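Section 3: Teaching the shoe task

Before you start

By this point the Hondoner station should be bolted down, powered and talking to the floor screen (Sections 1 and 2). Now comes the part most teams end up liking best: showing it how you handle a pair of shoes. You do this with the hand gripper. You hold it, you squeeze it, you put the shoes where shoes go, and the station learns from what you did. No code, no pendant, no waiting for an engineer to drive over from Gatwood!

The people who teach should be the people who already do the work. On our own returns floor at Flotov, the first teachers were the shelving crew, and their demonstrations were better than ours from the first shift. They knew to go in by the tongue on a soft shoe and by the heel on a stiff one. We had been grabbing everything by the middle.

What changes for the crew

Please read this with the whole shift before anyone picks up a gripper.

Shelvers spend part of the shift teaching and checking, and less of it reaching into compartments. The station takes repeat work on styles it has learned. New styles, damaged boxes and odd pairs stay with people. Teaching time is paid work time and goes on the roster as its own line, "Teach." Don't squeeze it into breaks or the end of a shift.

The person who teaches a style signs it, and that name shows on the floor screen whenever the style runs. Our crew asked for this in April and it has been a hit. If a style starts going wrong, you know exactly who to go and talk to, and it's usually a two-minute conversation.

3.1 Set up the compartment

1. Pick a compartment between hip and chest height. Low and high ones come later, in 3.4.

2. Take out everything except the pair you are teaching.

3. Check that the floor panel is fully seated. Push down on both front corners.

4. Leave stickers, labels and marks on the back wall where they are. The station copes well with them, and a compartment that looks lived in teaches it more than a spotless one.

5. Turn on the aisle lights you would normally work under. Don't add a lamp.

3.2 Check the gripper

1. Squeeze the handle all the way and let go. Both fingers should open smoothly.

2. Wipe the square marker on each finger with a dry cloth.

3. Look for lifted corners on the markers. If one is peeling, replace both.

4. Select TEACH on the floor screen and wait for the tone.

CAUTION: Keep your free hand out of the compartment while you are teaching. A hand that keeps popping in to help makes the demonstration useless, and you can get a nasty pinch.

3.3 Teach the pair

1. Hold the gripper at the front of the compartment with the fingers open. Pause for a slow breath.

2. Move in at your normal working speed. New teachers nearly always go too slowly, as if the shoe might wake up.

3. Close on the first shoe. Canvas will fold a little under the fingers, and this is fine. Stop squeezing once the shoe is held.

4. Lift just enough to clear the floor panel, turn the shoe the way you want it, and set it down.

5. Open the fingers fully before you back out.

6. Do the same with the second shoe.

7. Press DONE. Mix up the starting positions and repeat until the screen shows 73 good demonstrations for the style. 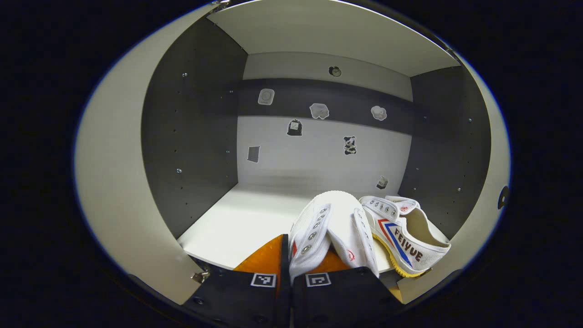 Figure 3-1. Canvas pair in a compartment: one shoe in the fingers, the other on its side on the floor panel.

NOTE: Start some runs with a shoe tipped over. Pairs get knocked about in real compartments, and the station needs to see what you do about it.

NOTE: If you drop a shoe, keep going. Pick it up again with the gripper and finish the run. Recoveries are some of the most useful material you can give it, and Shona Shearer on our Mohmand site now drops one on purpose every so often.

3.4 Other heights

Repeat 3.1 through 3.3 for one low compartment and one high one. Swap teachers between heights if you can. Kneeling for a full set is hard on the knees, so use the pad.

3.5 First supervised run

1. Clear the aisle in front of the station and put up the chain.

2. Have the teacher who signed the style stand at the stop button.

3. Select RUN, then SUPERVISED.

4. Watch every pair. Press HOLD whenever you would have done it differently, even if the shoe ended up in the right place.

5. Talk through the holds with the crew before the next run. Bring coffee, these talks get lively.

CAUTION: Never reach past the chain to straighten a shoe while the station is in RUN. Press HOLD, wait for the steady light, then go in.

If the screen shows code 602, the station has lost sight of a finger marker. Go back to 3.2, clean the markers, and teach the last run again. Your earlier runs are saved.

Continue to Section 4, Sharing styles between stations.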